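Suturing trainer draws a crowd in Lirnoder, but the numbers are thin

LIRNODER – A surgical skills program that wants hospitals to move their stitching practice onto robotic instruments opened its doors to local clinics on Friday, and left at least as many questions on the table as it answered.

The program is run by Skatitz, a training company that sells bench courses to surgical departments. Its new course, called Rindow, covers one narrow job: closing a small wound with a curved needle and thread, using two instruments at a time. The company says a trainee who completes 200 closures on the course will be ready to move on to supervised work. It did not say how it arrived at 200.

Suturing is a sensible thing to practice. The needle has to be picked up at the right point along its curve, turned to meet the tissue at a good angle, pushed through and then caught on the other side without tearing the edge. With long jointed instruments, a surgeon may have to do much of this by eye. Anyone who has watched a beginner drop a needle, find it, and drop it again knows why departments are willing to pay for bench time.

What they would be paying for is less clear. A seat on the course costs $2,000, and Skatitz wants hospitals to sign up for at least 3 seats. The price covers instruction and access to the instruments. Needles, thread and replacement practice material are billed separately, a detail that appeared on the last page of the handout and did not come up in the opening talk.

The evidence offered to visitors was a single chart. It showed closure times for 171 practice sessions, with a line sloping down nicely from left to right. People do tend to get faster at a thing they repeat. The chart did not show how many closures held, how evenly the stitches were spaced or how the same trainees would have done with an ordinary needle holder and a cheap pad. Asked about a comparison group, the company said one was planned for a later round.

There is also the matter of the wound. A short, well-lit cut on an otherwise clear surface is a fair place to start, and most skills courses begin with something like it. An operating room is another thing. Tissue moves, the view clouds, and the spot that needs a stitch is often behind something else. Rindow has no module for any of that yet. A company leaflet calls the present course "complete," which seems early.

The Vukadinović clinic, which sent staff to the open house, has not decided whether to buy seats. The clinic already runs its own bench sessions once a month and said it would want to see results on stitch quality before it gave up any of that time. Two other clinics said they were interested but had not looked at their budgets.

None of this means the course is a bad one. The exercise is focused, the sessions are short, and handling a curved needle is a skill worth drilling. But a falling line on a chart is a long way from proof that patients will be better off – or that a hospital could not get the same result for a good deal less money.

Skatitz says it will publish stitch quality scores when the next group finishes in August. Hospitals that sign up before then will get the current price. They will not get the scores.
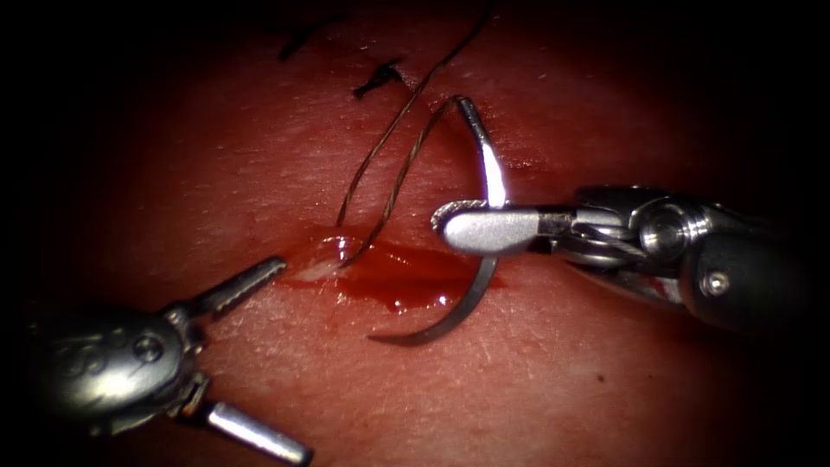
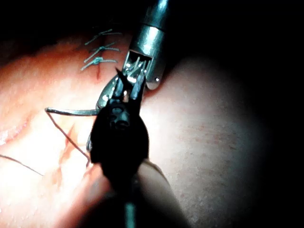

Curved needles held in robotic surgical instruments during suturing work.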